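4. Recording disassembly demos with the wrist camera

Read section 3 first if the arm is not homed yet. This section covers the Erley gripper only. If you're on the older Tukside hand the finger offsets are different and the numbers below will be wrong for you.

What you need
Arm powered, e-stop within reach
Gripper mounted and torqued (3.4)
Recording machine with at least 200 GB free
One PC tower from the shelf, side panel off, unplugged from the wall
Task card

4.1 Before you start

1. Press the tower's power button once with the mains lead out. Drains what's left in the supply.
2. Put the tower on its side, open side up. Push it against the stop on the bench.
3. Start the recorder: clork_rec --profile teardown. Wait for the green line. Takes a while the first time, let it.
4. Check the wrist view. You want the tip of the finger plate in view and the inside of the case beyond it. If all you see is black plate, the camera bracket has slipped. Loosen, turn, retighten, redo 3.6.
5. Set exposure by hand. Auto exposure hunts when the gripper goes over bare metal and the whole episode gets tossed.

Note: exposure value 70 works under the ceiling lights. With the bench lamp on go lower. Write down whatever you used, the loader wants it.

Caution: fingers and sheet metal. Case edges are sharp and the arm does not know where your hands are. In shared episodes speed stays at the low setting, no exceptions. Thaís Lins signs off anyone who wants to change it.

4.2 Shared episodes (person + arm)

The method paper calls these "mixed-agency" demos. A person works in the case while the arm holds position or follows, and the wrist camera records both. The policy trained on these did better on cable clearing than the one trained on arm-only episodes, see results note at the end of this section.

1. Bring the arm to the hover pose over the board. Gripper angled, not straight down. Straight down blocks the camera.
2. Say the step out loud. Audio track is used for segmenting.
3. Reach in from the right. Left side belongs to the arm.
4. Do one thing per segment. One plug, one tab, one screw. Then hands out, count of two, next.
5. Tap the pedal between segments.

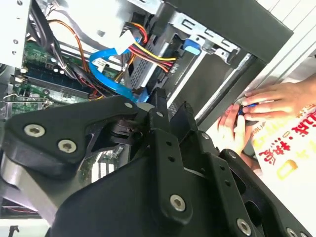
Cable labels are where most of the annotation time goes, so get them right while recording. The model has to learn which line is safe to push aside and which one is attached to somthing it shouldn't drag. Use the color names from the task card and nothing else. The blue SATA cable curving down toward the gripper is "data-blue", the orange one is "data-orange", and the red, yellow and black wires coming off the white connector go in as one group, "power-bundle", never wire by wire. Black cables lying over the motherboard are "bundle-black" unless you can see both ends. If hands are in view, tag them left and right separately, even when they're working at the same spot. Anything held in the fingers gets tagged "held-object". Don't guess the part.

Note: release tabs on the drive bay count as their own class (tab-blue). Earlier versions of the card put them under "drive". Old episodes were relabeled in September, don't mix the two card versions in one batch.

4.3 Ending an episode

1. Hands clear.
2. Long press on the pedal, two beeps.
3. Arm retracts by itself – stay back untill it stops.
4. Type the outcome: ok, partial, abort. Partial is fine, we use those.
5. Check the file size. Under 880 MB for a full-length episode means dropped frames. Mark it abort and rerun.

If the recorder hangs on "flushing", leave it alone for a minute. Killing it loses the depth track. Ronaldo Pimentel has a recovery script but it only gets the color back.

4.4 Common problems

Gripper fills most of the view
Normal up to a point. The low camera mount is on purpose, we need the fingertip. The part you're working on still has to be visible. Tilt the gripper, don't move the camera.

Cable snags on a finger bolt
Stop. Pedal, then e-stop if it's pulling. Back the cable off by hand. Don't open the gripper to free it, the bracket can catch a second loop. Mark partial.

Washed out metal
Drive cages and rails do this. Drop exposure or turn the tower a little. Matte spray on the rails was tried, comes off on the fingers, please don't.

Labels drift after segment three
Pedal was double tapped. Fix in the Ametepe viewer, menu Segments, Merge. Save as a new file.

4.5 Results note (short)

Training set was 700 episodes, arm-only and shared, same towers in both. Shared set won on cable clearing and on waiting for a hand to leave. No difference on unscrewing. Worse on drive removal – we think because people hide the tab with their own fingers while pressing it, so the camera hardly ever gets the press itself. Press with one finger from the far side where you can. Full tables are in the Clorkach repo under teardown/results.

Next: 5. Uploading and checking a batch.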